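Wellington Araújo
July 16, 2026
Home · Threads · Replies · Media

OK, long thread, because we finally froze version one of our house rules for simulated wrist-view runs and I am way too happy about it. It's nine pages. I've read it so often I dream in numbered clauses.

Background for new followers: I work on Traken, our simulated home for arm and gripper tasks. Until this spring every one of us had a private idea of what a "good" run was. Marlene Frota kept hers on a sticky note!

Rule 1. Every run starts with the gripper open and empty, and the person launching it checks that in the wrist view before pressing go. Ten seconds of looking. I've thrown out whole evenings of work for want of those ten seconds.

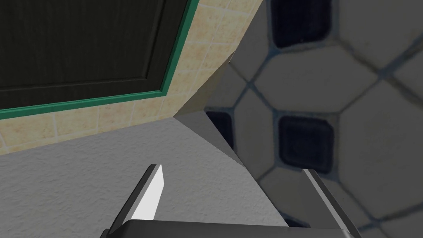

Rule 2. Log the seed, the room layout and the surface set together, in one line, in the same file as the run. We had 725 runs where the surface set lived in a separate spreadsheet and the spreadsheet had been sorted by somebody (me) on one column only. You can guess how that went.

12 replies · 38 shares

Rule 3 is the one people argue with. Don't delete the dull stretches. If the arm spends a while near a wall with nothing in its grip, that stretch stays in, labeled "no contact, no target." Saodah Sumampouw fought for this wording and she was right. A policy that has only ever seen mugs and drawer handles gets very strange when it's looking at tile.

Which brings me to tile. Surfaces with a strong repeating pattern get their own tag now. Grids, octagons, hexagons, tiny mosaics, all of it. Depth estimates wander on repeating patterns and we want to be able to pull those runs out and look at them separately. The tag is just "repeat." We spent a full meeting on that name. I wanted "wallpaper."

Rule 4. Clearance. The planner keeps its margin from fixed surfaces even in simulation, even though there is nothing there to break. I love this rule so much. Bad habits learned in a fake bathroom will happily follow you to a real one.

And you judge clearance from the distance log, never from the wrist view alone. A fingertip can look as if it's kissing the wall when all it's doing is lining up with it. Ismael Trindade failed a batch of 119 runs by eye, then the log passed nearly all of them. He bought the coffee that day.

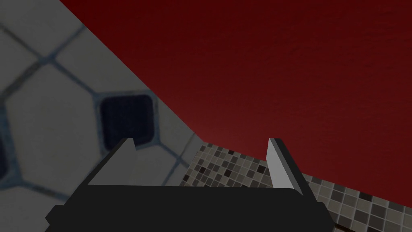 Rule 5. Change one thing at a time. New wall colors OR new lighting OR new start pose, then a fresh batch, then compare. I know randomizing everything at once is fun, and we still do that for training. This rule covers the check set only, the fixed one we score against, which sits at 3,000 runs and doesn't get touched without two names on the change.

Somebody asked in replies if two names is overkill for a small team. Maybe? But it's caught two mistakes since we started, both mine, so I'm in no position to complain.

9 replies · 21 shares

Rule 6. Write down what you threw away. Each rejected run gets a reason from a short list: bad start, surface overlap, log gap, other. If "other" goes over a handful in a week, the list is wrong and we fix the list. Rosimeire Cavalcanti set this up after the Proltarberg project, where we had a lovely clean set and couldn't tell anyone what had been cleaned out of it.

Rule 7. Speed limits match the real arm. No double-speed simulated motion in anything that gets scored. If you want it faster, render it faster – the arm itself moves the way the one in the lab can move.

Things we left out of version one: soft objects, mirrors, anything with running water. Mirrors are going to be a nightmare. I have a draft clause that's just the word "mirrors" with three question marks.

Also still open is how dim a room can get before a run needs a low-light tag. Right now it's the launcher's call and we do not agree with each other at all. Marlene tags half the evening rooms, I tag almost none. If your team has a number for this, please, please send it to me.

The people at Figueiredo read a draft and sent back four pages of notes (bless them). Best one: put the rule first and the reason under it in smaller type, so that someone in a hurry can still follow the rule. We rewrote the whole thing that way in July and it's so much nicer to use.

Next up is running the old Inus batches through the same checks. Roughly 4,000 runs, with log files in two formats. Will report back.

17 replies · 64 shares
Older threads · Back to top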